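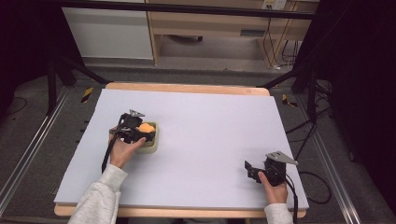
4. Laying and caring for the table board

The Hiko board is a sheet of foam board that covers the top of a work table. It gives an even, pale surface to work on and protects the table from small knocks. Lay it before bringing out any containers or other items.

Before you start

Clear the table completely and wipe it with a dry cloth. Check for grit, tape residue and splinters. Anything left under the board will press through and leave a mark that cannot be removed.

The board may be fitted by one person, but two make it easier to keep the sheet flat on the way through a doorway.

Laying the board

1. Carry the board upright by its long edges. Do not bend it or fold it over your arm.

2. Rest one long edge on the table and lower the rest slowly.

3. Slide the board until a narrow border of table shows along the near and far edges. The board must not hang over the side where you will be standing.

4. Press down on each corner in turn. If a corner lifts, turn the board over and leave it for 5 minutes.

5. Run your palm over the whole surface. If you feel a lump, lift the board and clean the table again.

6. Lead any cables straight down past the table edge. Do not pass them under the board.

Caution: Do not lean on the board where it meets the table edge. The foam will crease, and a creased board does not recover.

Putting items on the board

7. Place small containers on the board with their contents already in them. Soft, rounded containers tip easily if they are filled where they stand.

8. Keep the front corners clear so that there is somewhere to rest your hands.

9. Lift items to move them. Dragging will scuff the surface.

Note: The maximum load is 8 kg, spread over the whole board.

Checking the surface

10. Remove everything from the part you want to check and look at it from close up. A sound surface is smooth, with no seams or dents. Soft shadows from overhead lights or from your hands are normal and should not be mistaken for stains.

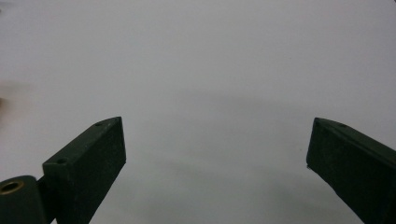
Fig. 2. Clear surface, with soft shadow.

11. Move your hand to one side. If the dark patch moves or fades, it is a shadow. If it stays, clean as below.

Cleaning

12. Wipe with a damp cloth and a drop of washing-up liquid. Work from the middle outwards.

13. Dry with a second cloth before putting anything back.

Caution: Do not use scouring pads or solvent sprays.

Storage

Store the board flat or upright against a wall, away from radiators. Replacement boards are listed under part 110 in the Grerner spares list.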